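Unit 2: Appraising a Supplied Hand and Simulator

The product under review is the Ginting kit, a jointed robotic hand offered together with a simulated kitchen. Students should read the supplier's terms before the session. The licence covers 29 seats and is renewed each December.

Each group will run the counter task 100 times in the simulator and record every trial, including those stopped early. Trials may not be repeated to improve a score. 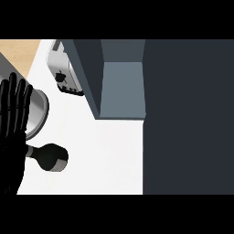 Results are to be entered on the Lelirby sheet, with the cause of each failure given in plain words. A dropped object and a missed grasp are separate entries - please do not combine them.

The written appraisal should state whether the kit is suitable for teaching use and at what cost. Questions on the licence go to Saeed Parsa; all others to Veikko Lindqvist.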